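November 23, 2018

Bedding notebook, back room at Travora

Spent most of the day on the duvet question, so the sample mattress covers will have to wait (sorry, Rakiya, I know I promised!). We've had the same complaint since October: people make the bed, it looks lovely, and then the filling wanders off to the corners and you wake up with cold knees.

I tried the Salto duvet first, shaken out lengthways 10 times and then left alone. Much better than fussing at it by hand. Then 2 goes with the roll-it-up method Cuiping swears by, which is brilliant for getting the cover on but did leave me with a long crease I couldn't pat out. Weighed the spare cover too while the scales were out: 351 grams, and I'd have guessed over 400. Must ask Somkiat whether that's before or after the hem.

Still to do: the same again with the heavier filling, and a proper look at how far the duvet hangs on a bed with a padded edge.
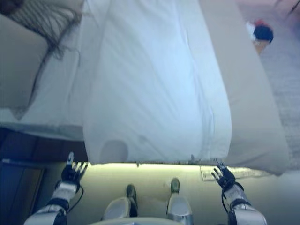 White duvet spread on the bed with the beige edge. Long diagonal creases, and a dip near one lower corner.

I'd like to try a wider one on that bed next week.

Comments

Somkiat: After the hem. Shake it from the short side, you'll get fewer creases.

Evangelia K.: Could we please stop calling it the roll-it-up method, it has a name on the sheet!

Rakiya: Covers by Tuesday then?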